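Toseo Papers on Shared Workrooms
January
By the Toseo Surfaces Group

We use cookies to improve your reading experience. By continuing to use this site you accept our cookie policy. Accept all | Manage settings

4. Table covers and fixed items

4.1 Why the cover was treated as a separate object

Most earlier work on shared tables treats the tabletop as a single thing with a single condition. A table is clean or dirty, worn or sound. In the Neltau building this did not match what we found. The tabletops there are wood, light in color, and most of them are in good condition. What wears out is the loose cover laid on top. People at Neltau lay a sheet over the middle of the table, work on the sheet, and leave a narrow border of wood showing on all sides. The border stays close to its original state for years. The sheet does not.

We therefore recorded the table and its cover separately. The table was given a grade once, at the start of the study. The cover was given a grade at every inspection, and each new cover was entered as a new object even when it was the same size and material as the old one. Across the 16 tables in the study this gave 946 cover inspections that could be used. Inspections were dropped when the cover had been turned over between visits without a note, or when so much was standing on it that less than half could be seen.

4.2 Materials in use

Three kinds of cover were found. Foam board was the most common, followed by rubber matting and then by hardboard. The choice was left to the people using each table, and we did not ask them to change it. Foam board is light, cheap and easy to cut to size with a knife. It gives a pale, even background, and small parts are easy to find on it. It also dents. A cup put down hard will leave a ring, and a dropped screwdriver will go through the top layer. Rubber matting does not dent in this way but holds dust, and several users said they disliked the smell of it when new. Hardboard was used at two tables only, both in the room nearest the loading door.

All of the foam board came from one supplier in Narkholm and was bought white. We note the color here because the grading scale depends on it. Stains that are plain to see on white board are hard to see on gray rubber, and the two materials cannot be compared on staining. They can be compared on cuts, dents and lifted corners, and Section 5 does so.

4.3 What was graded

Each cover was graded on four points: scuffing, staining, specks and edge damage. Scuffing means a loss of the smooth finish without a break in the surface. Staining means any change of color over an area larger than a fingertip. Specks are marks smaller than this. Edge damage includes crushed corners and places where the facing has come away from the core.

We first planned to record only how much of the cover was marked. After the first round of inspections we added the position of the marks as well. Covers with the same total area of staining looked quite different from one another. On some the stains were spread over the whole sheet. On others they lay in a band running from side to side, with cleaner board in front of it and behind it. The second pattern is easy to miss when only a total is written down, and it matters for replacement, as a banded cover can often be turned or shifted and used for longer.

The board in Figure 3 has the banded pattern. The marks are faint and pinkish brown, and they run across the middle. There are small dark specks as well, scattered with no clear pattern, and the surface is scuffed. The cover takes up most of the tabletop, with the wood left as a border. A white post on a flat base stands near the far edge, and next to it is a round bowl with a crumpled white cloth or tissue in it. We class the post and the bowl together as one fixed item, for reasons given in 4.5.
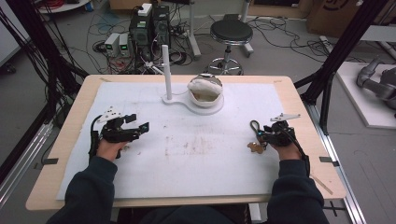
Position was recorded by dividing each cover into a near, a middle and a far strip, running from left to right as seen from the seat. The strips were equal in depth. We tried a finer grid on two tables and gave it up. Two inspectors working separately agreed well on the strips and poorly on the grid, mostly because covers move a little between one visit and the next, and a stain close to a grid line would fall on one side of it in one week and on the other side in the next.

The near strip was the most scuffed on almost every cover. Forearms and sleeves rest there, and people slide things toward themselves across it. The middle strip had most of the stains. The far strip had the fewest marks of any kind, but also the most hidden area, as this is where people keep things they do not want to knock over.

4.4 How covers are held in place

A cover that moves is a nuisance. At the start of the study we noted five ways of holding one down: tape along the edges, clips at the table edge, weights at the far corners, a strip of non-slip mesh underneath, and nothing at all. Several tables used more than one of these. Tape was popular but left a residue on the wood. It was also the main cause of edge damage, since people pull it up in a hurry when they want to turn the board, and the facing comes up with it.

Clips did less harm. Their drawback is that they take up part of the edge, and a person sitting down will catch a sleeve or a cable on them from time to time. Users placed their clips away from the middle of the near side when they were free to choose. We did not test clips against one another and have no view on which make is best.

Pieces of old tape were often left on the wood after they had stopped holding anything. We recorded these as part of the table and not as part of the cover. They had no measurable effect on the condition of the cover, although in the interviews they came up more often than any other complaint about appearance. One user described cleaning the tape off another person's table on a Friday evening and finding new tape on it the next week.

4.5 Fixed items

A fixed item is anything that stood on the cover in the same place at three inspections in a row. Lamps, posts, bowls, trays and pen pots made up nearly all of these. Two things that stood on one base, or that were touching and were always found together, were entered as a single item. This rule was needed because many bases at Neltau are shaped to take a second object, and counting the objects one by one made some tables look far more crowded than they were in use.

Fixed items affect the cover in two ways. They protect the part that is under them, and when a lamp or tray is lifted off an old foam board the patch beneath it is often brighter than the rest. They also set the place where the work is done. People leave a clear space in front of a fixed item so that they can reach it, and the space they work in is then pushed toward the near and middle strips. On tables with a fixed item centered at the far edge, the stained band was closer to the middle than on tables where the items stood in the corners.

Bowls deserve a separate note. They were used for many things, among them screws, wrappers, wipes, and bits of paper waiting to be thrown out. A bowl filled above its rim was common, and we recorded it as full whatever was in it. Full bowls were linked to a slightly higher number of specks in the far strip. The effect was small, and it disappeared when we took out the two hardboard tables.

Cables that ran off the back of the table were left out of the count of fixed items. They were present at most tables, and moving them for an inspection would have disturbed the work.

4.6 Replacement

Users at Neltau replaced covers when they felt like it. No rule was in force before the study and we did not bring one in. For foam board the median time in use at replacement was 2,000 hours, taken from the room log. The longest-lived board reached 3,000 hours and was still in fair condition on three of the four points. Its staining grade was poor from early on, and its users told us they had stopped noticing.

This last remark fits the wider pattern. Staining was the most visible kind of wear and the one visitors commented on, but it was a weak guide to when a board would be replaced. Edge damage was a much better one. A board with a lifted edge catches on sleeves and paper, and it tends to be gone within a few weeks. A board with a brown band across it may stay where it is for a year.

We repeated the gradings at the Gowda rooms, also in Narkholm, to see whether the same order held. The tables there are older and the covers are cut smaller, so that more of the wood is exposed. Edge damage again came first and staining last. Scuffing could not be compared, as the Gowda covers are wiped down with a rough pad at the end of each day, and the pad leaves scuffs of its own across all three strips.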